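Home | Repairs | Data Recovery | Jobs | Contact

Bench Technician, Desktop and Laptop Repair – Part Time

Flernix is a computer repair shop with a counter in front and a workroom behind it. We fix desktops and laptops for home users and small offices in Colla. We are looking for one more bench technician to start in May.

Most of what comes in is ordinary: machines that won't boot, full or failing drives, broken hinges, bad power supplies, Windows updates that stopped halfway. We closed 442 repair tickets last year, and 376 of them were handled without sending anything out. The rest went to Pirkeo for board-level work or data recovery.

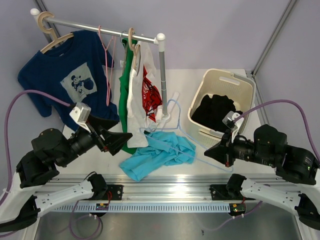 Hours are afternoons, from 1 p.m. to 6 p.m., with a short overlap with the morning technician so open tickets can be handed over. You would spend most of the shift at the bench and cover the counter when it gets busy.

What the work involves

- Checking in machines and writing down the fault in the customer's own words
- Testing memory, drives and power supplies before ordering parts
- Cloning drives and reinstalling Windows, with drivers
- Cleaning fans and heat sinks and replacing thermal paste
- Calling customers with a price before any paid work starts 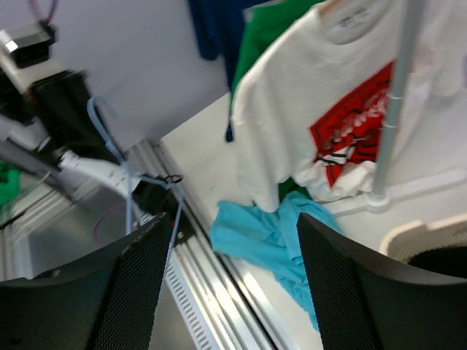 What we ask for

At least six months of paid repair work, or a longer stretch of doing it for family, a school or a club. You should be able to read Event Viewer and drive health reports and tell a bad cable from a bad drive. Linux is useful but not required. We also look after a few older office machines on the Hirose contract, so some patience with IDE drives and Windows XP helps.

You don't need a certificate. You do need to write clear ticket notes – other people work from them.

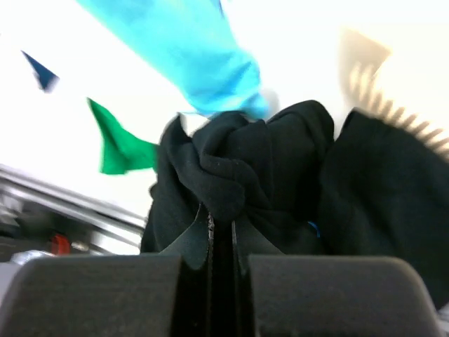 Photo: Flernix

Pay and how to apply

Pay depends on experience and is reviewed after the first three months. Tools and an antistatic mat are supplied. Street parking is free after 4 p.m.; before that, use the lot behind the building.

Send a resume and a short account of one repair that gave you trouble, including what you tried first and what fixed it. Half a page is enough. Drop it at the counter or use the form on the Contact page, and put "Bench" in the subject line. We reply to all applicants. Interviews include a one-hour paid session at the bench with a faulty desktop.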